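In Defense of the Shoes-Off House

I have a stack of opinions I keep to myself at dinner parties, and then there's the one I can't keep to myself, because it comes up before I've even got my coat off. You should take your shoes off at the door. Everybody should. Guests, plumbers if they're willing, your brother-in-law, you, me, all of us. I've believed this for 18 years, and in that time I've heard every argument against it, a few of them shouted.

I didn't grow up this way. In my parents' house you wore your shoes from breakfast until bed, and if you'd walked around in socks somebody would have asked whether you were sick. We had a brown carpet that was chosen, my mother freely admitted, for being brown. Then I moved into a third-floor apartment on Wustetgate with a roommate who had a rule, and the rule was that shoes stopped at the mat. I thought it was fussy. I gave it 2 weeks before we'd both be over it.

What happened instead was that I went home for a visit in February, walked across my parents' living room in snow boots like I'd done all my life, and felt like a burglar. That was it for me. I've been a convert ever since, and you know how converts are.

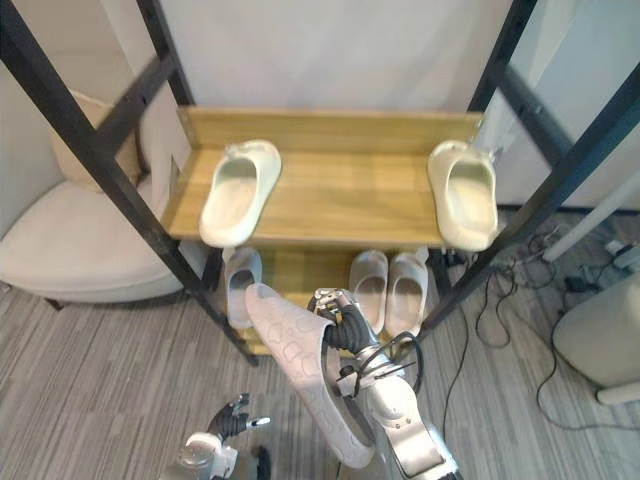 The usual case for going shoeless is dirt, and sure, dirt. Think about where your shoes went today. A gas station, probably, and a parking garage, and the strip of grass where every dog on the block says hello to every other dog. But I've never found the dirt argument to be a great one for winning people over. People who wear shoes indoors know about dirt. They own vacuums! They've made their peace with it, and if you start reciting the stuff that lives on a sole they'll just think you're squeamish (and they'll think about it the next time you have them over, and not in a way that makes them enjoy the cheese).

My real reason is softer than that. I like what it does to people. A person in outdoor shoes is on their way somewhere. They perch. They keep one eye on the clock and a hand near their keys. The same person in socks or borrowed slippers will tuck a foot up under themselves on the couch and tell you about the job they're thinking of quitting. I can't prove this, and I don't plan to try, but I've hosted enough evenings both ways to be sure of it. The good conversations, the ones that run past midnight and end with somebody eating cereal, all happened in socks.

There's a noise thing too. If you've ever lived under someone who wears hard heels on a wood floor at six in the morning, you don't need me to explain. The people above me on Wustetgate were lovely, they brought up my packages, they watered my one plant, and I used to lie in bed hating them from 6:10 to 6:40 every day.

OK, so, the objections. I'll be fair to them.

The biggest one is that it's rude to ask. I get this. You've invited somebody into your home, they've put an outfit together, and the shoes are part of the outfit, and now you're telling them to finish the look with whatever socks they grabbed in the dark. I've been on the wrong end of it. I once went to a housewarming in a pair of tights with a hole at the big toe and spent the whole night standing like a flamingo. So yes, there's a cost, and the guest is the one paying it, and I think shoes-off people are way too breezy about that. "Oh, it's no big deal, just kick them off!" It's a small deal. Treat it like one.

The second objection is the practical one. Some people need their shoes. They've got bad arches or bad knees or a brace, or they're steadier with a sole under them, or bending down to a lace is a whole project. My answer is easy: then keep them on, please, and come in and sit down. A rule that can't bend for a sore ankle is a bad rule, and I'd say the same about any house rule you've got. I don't ask why, either. If a guest says "would you mind if I left these on," the only reply is "of course not," and then you talk about something else right away.

The third is that it's a lot of fuss for a quick visit. Fair. If you're dropping off a casserole dish, drop off the casserole dish.

Here's where I get hard on my own side, though. If you're going to have a shoes-off house, you have to actually set it up for people, and most of us do a terrible job. I've been to so many homes where the whole system is a heap. You open the door into a drift of sneakers, you hop on one foot with your palm on somebody's nice wallpaper, you add your shoes to the heap, and three hours later you're on your knees in the dark trying to match two black loafers out of nine.

You need a rack. It doesn't have to be fancy, and it shouldn't be one of those closed cabinets with the tilting drawers, because guests won't open your drawers, they're too polite. Get the open kind, where you can see the shelf and see that there's space on it. A couple of shelves is plenty. I bought mine for $40 from a place called Prirwood that seems to sell nothing but shelves and stools, and I put it together during a phone call.
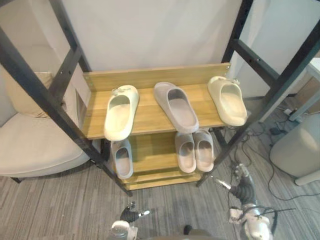 Slides on an open rack with wooden shelves.

And you need slippers for people to borrow. This is the part where folks look at me funny, and I don't care, I'll die on this hill. A spare pair says you thought about them before they came. It says your floor is cold and you know it. I keep mine plain and washable and in colors nobody could get attached to, because the moment you buy a pair that's cute, it's yours, and you'll wince when a guest's heel squashes the back of it. I went through a fancy phase with some wool ones from Brallusico, and they felted in the wash until they'd have fit a doll. Cheap slides are better. You rinse them in the tub and they're done.

Buy bigger than you think. A small foot can shuffle along in a large slipper all night, but a large foot in a small slipper is just a person being brave.

Also, a seat. Please, a seat! A stool, a bench, a chair that's drifted over from the dining table, anything at all. I went years without one and I'm embarrassed when I think of the people I made wobble. My aunt finally told me she'd been wearing slip-ons to my place on purpose.

As for the asking, I've tried everything. I tried a little sign, and it made my hallway feel like a dentist's office. I tried saying nothing and looking meaningfully at feet, which made people think they had something on their pants. What works is to be in socks yourself when you open the door, have the slippers where they can be seen, and say "slippers are there if you want them." That's the entire speech. Nearly everyone takes the hint, and the ones who don't, well, they had the chance, and a floor is a floor.
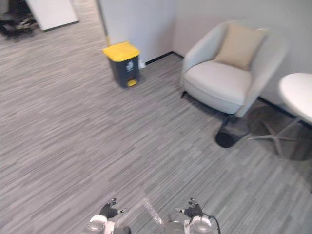 Carpet is where the shoes-on crowd thinks they have me, because carpet hides things. I hear this a lot: my floor's already a mess of a pattern, what difference does it make? And I'll admit some carpets are very good at keeping secrets. A streaky gray one, with light and dark fibers running together like that, could take a whole winter of boots and look just the same in spring. But you're not only looking at your carpet, are you? You're lying on it to do your back stretches. You're sitting on it to wrap presents because the table is covered in presents. I had a Tabrizi rug for a while, secondhand, red and busy enough to hide a spilled bowl of chili, and I know that because it did hide a spilled bowl of chili, for longer than I'd like to say. I still wanted my bare feet on it every morning, and I wanted that to be a nice feeling and not a gamble.

I do have one soft spot in my position, and it's parties. Real parties, I mean, with a crowd and music and somebody's coat sliding off the bed. I used to hold the line even then, and I've come around. Past a certain number of guests, the doorway jams, the slippers run out, and someone's going to step in a puddle of melted ice in their socks, and there are few sadder sensations available to a grown adult. So on party nights the rule is off. I roll up what I can, I put down the big ugly mat, and the next morning I mop with a hangover and no complaints. It happens 3 times a year. I can live with it.

Every other night, though, I'd love it if you left them at the door. There's a stool now. Take the bigger pair, they're warmer, and come tell me about the job.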